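4. Floor covering in the study room

The study room at Skuralcombe has low-pile grey carpet with fine streaky lines in lighter and darker grey. We chose it for the third part of the project because the other two rooms have hard floors. Our question was whether a streaky pattern makes small things harder to find once they are dropped.

Thin dark cables were the worst case. Against the streaks a cable reads as little more than a fine line – easy to step on and easy to miss.
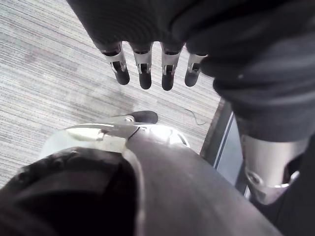
Nipon Yensuk disagreed with us at the September review and said that plain carpet would hide a cable just as well if it were dark enough. We had no plain sample to test this with.

We asked 16 students to find a cable on the floor from the doorway. Two gave up. The rest took up to 30 seconds, and the results are in table 3.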